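How to sort small odds and ends into an old cardboard box

Most bedrooms collect small things that have no home: bracelets, charms, a watch taken off at night, a toy or two. You do not need to buy an organiser for them. An open cardboard box left over from a delivery will do, as long as the bottom is sound.
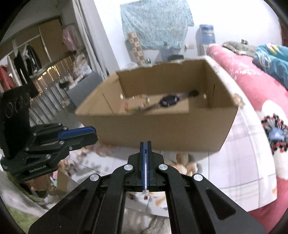
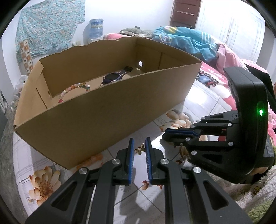 Choosing the box

Pick one that is longer than it is wide and not too deep. You should be able to see everything at a glance without digging. A torn top edge or a slit in the side does not matter much, but turn the box over and press on the base before you use it. If it sags, run a strip of parcel tape along the join. I use Prorow tape, 60 metres to the roll, and it holds well on plain brown card.

Holes can stay if they are near the top. Low ones should be taped on the inside – charms and loose beads will find their way out otherwise.

Filling it

1. Clear a table or a patch of floor and put the box down where you can reach all of it.
2. Gather the small things from the bed, the windowsill and the bottom of bags. Leave soft toys out, they take up all the room.
3. Put long items in first, lying along the box.
4. Lay bracelets flat if they will go. Beaded ones on elastic should not be stretched over anything.
5. Straighten watch straps before putting them in. A buckle left loose will catch on beads.
6. Very small pieces, such as a single charm, go in last. A jar lid or half an egg carton in one corner keeps them together.

If you want dividers, cut them from the flaps of another box. Make them slightly shorter than the walls and slot them together with a cut halfway through each piece.

Keeping it tidy

Go through the box every month or so. Anything that has not been touched since the last time can go in a drawer or to a charity shop. Mine gets a proper turn-out in July, when I also replace the card if it has gone soft. Keep it away from sinks and wet floors, and do not stack anything heavy on top.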